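Notebook, April — Jallora room, sound wall job
Friday, written up after lunch

Right, the paint trays. I said I'd write this up properly so whoever picks up the second wall doesn't start from scratch like I did.

Background for anyone who missed the planning chat: the nursery at Boresside wants a wall the under-fives can bang, scrape, pluck and post things into, and they want it at two heights so the crawlers get a go as well. We've promised them the low half first. The low half is the hard half, naturally, as everything on it ends up in someone's mouth.

Started the morning on the chime bars. I cut 7 lengths from the Zokix tube and filed the ends round, then did them all again with the fine paper when I found a burr with my thumb (ow). They sound lovely hung on cord and pretty awful screwed flat to the board, which I suppose I should have known. Tried felt washers under each fixing and got most of the ring back. Tried two washers and got a bit more, but then the bar wobbles and there's a gap a small finger could go into, so one washer it is. The fixing wants to sit nearly a quarter of the way in from each end. I marked mine by eye and two of them are dull as anything. Measure them!

The rain drum was more fun. I used dried peas in the first one and they were far too loud, the sort of loud that has staff taking it off the wall by the second week. Rice is softer and goes on longer. I put 200 grams in and it was too much, it just slumps from one end to the other, so I kept spooning it out until it started to trickle. Didn't weigh what was left, sorry, will do that on the next one.
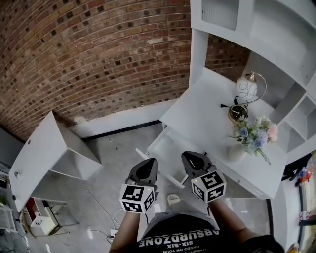 Still not happy with the window in the drum. The clear sheet scratches if you so much as look at it, and after an hour of me turning it over and over there was already a cloudy patch. The thicker sheet from Liang is meant to be better. Order reference is 3504 if anyone's chasing it, and please do chase it, they went quiet on us last time.

Now the paint trays, which is what I meant to write about. The staff asked for water painting along the bottom, brushes and plain water on a dark panel, so the children can make marks and watch them fade. Lovely idea. My first panel was blackboard paint on the offcut, two coats, and it dried so slowly that there was nothing to see change, just a big wet board. Then I tried a piece of slate-coloured tile and the marks were gone in a few minutes in the sun by the door and hung about much longer on the shady side. I like that difference a lot and I think the children will too, so I'd argue for running the tile round the corner to get both. Needs costing.

Trays themselves: the deep ones tip. The shallow ones don't tip but they're empty after three brushfuls. I've gone for the shallow ones set into a cut-out, with a lip — it lifts straight up for cleaning and a toddler can't easily slide it off. I couldn't anyway, and I pulled quite hard.

Job number for the low half is 1414, put it on your timesheets and not under the general one, I've been doing it wrong all month.

To do:
Redo the two dull chime bars
Weigh the rice
Second coat of oil on the back board, both edges
Ask Boresside how high their crawlers can reach when they pull up to stand, I guessed and I don't trust my guess
Find the good countersink bit, it was in the blue tin and now it isn't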